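We use cookies to keep you signed in and to remember which threads you have read. Accept | Manage settings

How many demos before my arm can place a golf ball?

Gladys Guzmán
27/10/2021

Hi all! I've been teaching my arm by remote control for a few weeks and I'm totally hooked. The task is picking up a golf ball and putting it on a white disc, on a green cloth. I drive the arm with a hand controller and record every run.
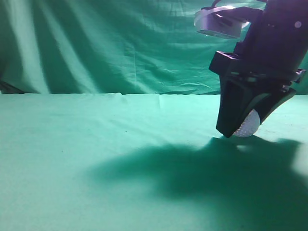 Green cloth, black gripper fingers.
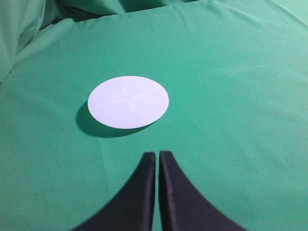 How many demonstrations should I record before I train for the first time?

Mohit Nautiyal

Start with 15 good ones and train right away, then keep adding. The first policy will be bad and that's fine! You'll learn more from watching where it misses than from another weekend of recording. On my first try I saved up 999 runs before training anything, and every single one had the camera clock out of step with the joint log. I still wince.

For a pick and place like yours, I got something I was happy with at 151, using a Jeltex controller and two camera views. Things that helped me a lot:

Move the start position every run, even by a couple of inches. If the ball always starts in the same spot the arm just memorizes the path.

Drive slowly near the ball and don't stop dead to think. Long pauses get learned too, and then you have an arm that hovers forever (mine did this for most of March, it was kind of adorable).

Keep some runs where you miss the grab and recover. Label them, but keep them! A robot that has only seen perfect grabs has no clue what to do after a bad one.

Trilok Bajpai

depends on the ball

Kjell Isaksson

Agree with Mohit on nearly everything, though I'd toss the runs with long pauses completely. I trimmed my set down to 121 that way and the motion got so much smoother.

One more thing to try: if your arm has a free-drive mode, do a handful by hand, with the motors slack and you pushing the wrist along. It's great fun and you feel right away which approach angles are awkward. Just check your camera views afterward, because your own arm ends up in them, and the policy won't have that when it runs by itself. I use the hand-guided runs to plan my approach and then record the real set by remote.

Also, one operator per set if you can. My partner and I drive so differently that mixing us made the arm wobble between two styles.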